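Plasance glaze notebook
2020-07-12

White liner, batch C. Third go at it and I think we're finally close!

Mixed 1,312 g dry, which used up the last of the old bag of neph sy. The new bag is from a different supplier and I've written NEW on it in red wax pencil, so please don't open it until I've run a line blend against the old one. Silica is fine, kaolin is fine, down to a scoop or two of the tin. Bautista is picking more up when he goes in for kiln wash.

Slaked it overnight, then through the 60 mesh twice. Left hardly anything behind on the second pass, just a few grey crumbs that squashed flat under the rib (bentonite, almost certainly - I put it in last again like an idiot). Next time bentonite goes into the dry mix and gets a good shake in the bucket before any water comes near it.

Weighed 100 mL at 141 g. Batch B was thicker than that and crawled off every inside corner. This one pours like cream and lets go of the jug cleanly. I added a few drops of Epsom salts solution and it held up beautifully after an hour's rest, no hard pan on the bottom at all. Mahsa stuck the whisk in and said it felt like yogurt, which I'm taking as praise.

Nine tiles, all the Hegyi stoneware, all bisqued in the same load:
1 to 3, single dip, quick count of two
4 to 6, single dip, slow count of four
7 to 9, double dip, dry between

Middle shelf, witness cones front and back. Front cone bent a touch further than the back one, same as every firing since Caoimhe replaced the elements. I'd love to try a slower last hour and see if that evens out.

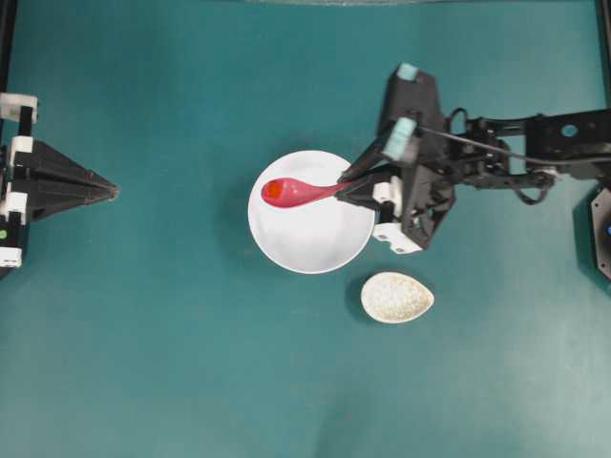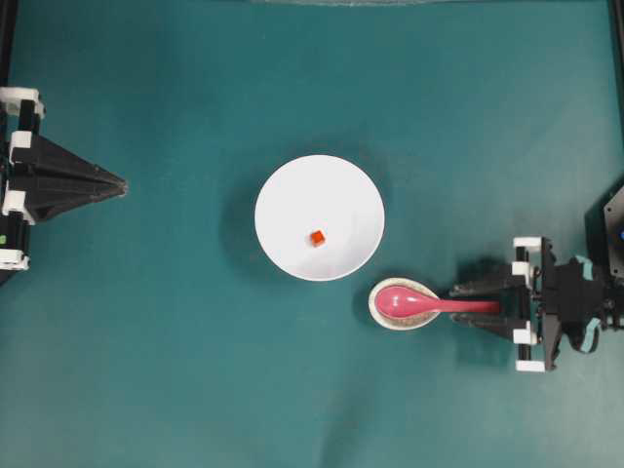 White bowl, teal top. 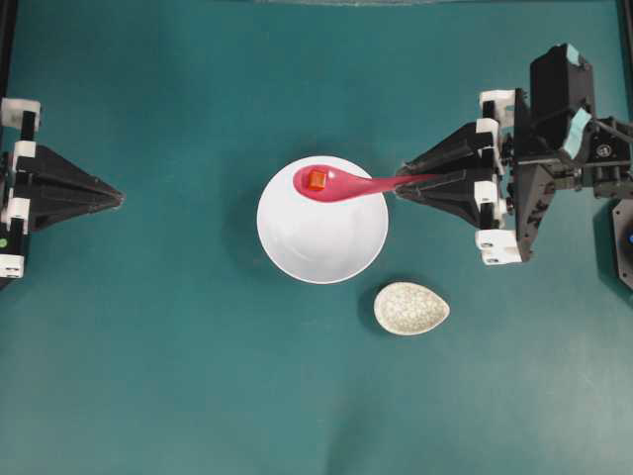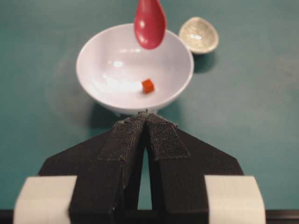
Out of the kiln this morning. Tiles 1 to 3 are thin on the rims and you can see body colour coming through as a warm tan line. Pretty, but for a liner I want full cover. Tiles 4 to 6 are gorgeous. Smooth, no pinholes, properly white, and the throwing rings still read through it. 7 and 8 are good but heavy at the foot, and 9 has run onto the catch plate. Only a bead, it ground off in a minute.

So: slow count of four, single dip. Writing it on the lid.

Crazing check. Froze tile 5 for the night then straight into boiling water, and did that again with a fresh kettle. Rubbed black ink over it and wiped. Nothing that I could find with the loupe! Batch A looked like a road map after one round, so dropping the spar and bringing up the silica has done what Bláthnaid said it would. I owe her a coffee. Tile 4 goes on the windowsill to sit, because delayed crazing has caught us before and I'm not calling it fixed until August at the earliest.

Lemon test on tile 6. Half a lemon face down on it, same on an old Ernuvura liner tile for comparison. Will lift both tomorrow and look for any dulling under the lamp.

Also tried a lick of the iron wash over the white on the back of tile 2, mostly for fun. It broke to a soft rusty brown with little specks at the edge of the brush stroke. Caoimhe wants it for her jugs. I want it for everything.

Still to do
- line blend, old neph sy against new
- one tile on the speckled body, it may need a different count
- full bowl, poured inside and dipped outside, to see what the overlap does
- label the buckets again, the marker is coming off batch B
- ask Daithí if the cutlery scratch test needs the proper weight or if leaning on the knife is enough

Batch B is going in the reclaim bucket unless anyone speaks up for it.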